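Data Collection Working Group – Minutes
Thursday, 2:00 p.m., upstairs meeting room

Present: collection team, training team, one guest from Prendari (by phone for items 1 to 3)
Apologies: Huvow hardware support

1. Minutes of the last meeting
Accepted with one change. The line about the Awan bench should say that it is shared with the test group, who have it on mornings.

2. Where the set stands
The pick-and-place set for Clono now holds 3,443 episodes that passed review. The training team has started a run on this version and will not take in new episodes until it finishes. Episodes recorded in the meantime go in the holding folder, labeled by object and operator. The training team asked again that labels be filled in on the same day. Two batches came in without object names and had to be sent back.

3. Camera views and soft objects
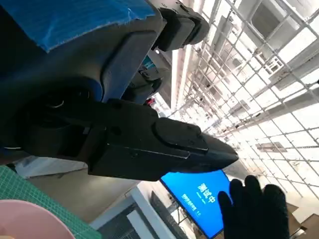
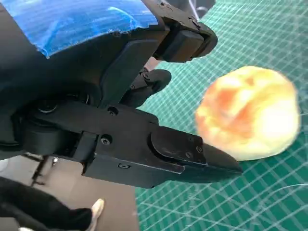

The main discussion was on soft objects and how many more of them the set needs. Prendari would like the next block to be mostly soft items, as the current policy does well on blocks and cups and poorly on anything that gives when squeezed. The fuzzy orange and yellow ball on the green mat is the sort of object they mean: the outline is blurry from the wrist camera, and it is hard to say where the jaws should close. The training team would also like more variety in the approach, with the wide-open jaws coming in from different sides. Operators pointed out that soft items take longer per episode and the daily target should be lowered to match. Agreed to lower it for this block only.

There was a second question about episodes where the wrist view swings up to the ceiling lights and loses most of the mat. The training team does not want these thrown out. They want the full motion kept, including the return, with a note in the label. Episodes where the arm stops partway and is restarted by hand should still be discarded.

4. Review backlog
Review is running behind recording. Agreed that 2 people will review in the afternoons until the backlog is cleared. Rejected episodes need a reason picked from the list – "other" is not enough unless a comment is filled in.

5. Equipment
Huvow sent a note that the spare finger pads have shipped. Pads will be changed on all 4 arms together so that the wrist view stays the same across stations. The change date goes in the log.

6. Actions
Collection team: draft the list of soft objects and send it to Prendari.
Collection team: update the daily target on the board.
Training team: add a "view lost" option to the label form.
Training team: report back on the current run.

Next meeting: same time and room, after the training run finishes.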